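About Belerlow

Belerlow began with a cancelled fair in Carkcombe, called off one October when the footbridge was judged too narrow for everyone hoping to cross it. Kvido Rusnák was a steward that day, and he went home wondering how such things might be planned better. 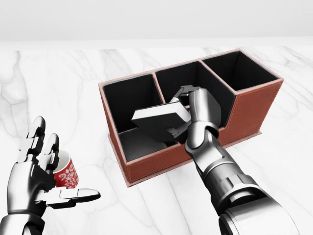 He started teaching crowd safety the following spring, with 2 colleagues and a borrowed church hall, and we've been at it for 19 years now – longer than any of us expected!

Our courses are for anyone who looks after a procession, a pilgrimage or a busy match day.
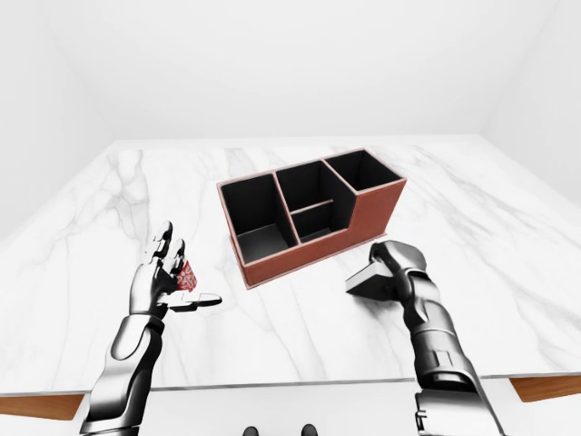 Stewards learn best by talking things over, so we keep our groups to 22 people and leave plenty of time for tea. Route plans get spread out and argued about, and a brown leather desk organiser on a white marble tabletop is a far tidier sight than most of our planning mornings.

We also visit festivals and shrines, walking the route with the organisers from the first gate to the last. 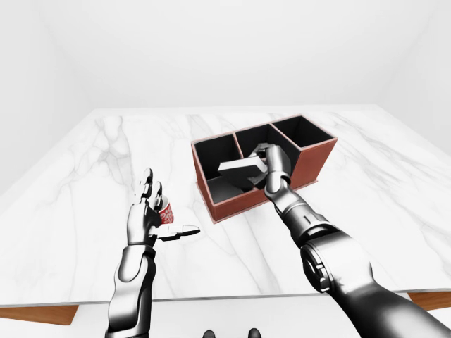
Our sister office in Citirdale, known as Mikuš, looks after the smaller village events, and between us we helped with 128 gatherings last year. Do get in touch, however early your plans are.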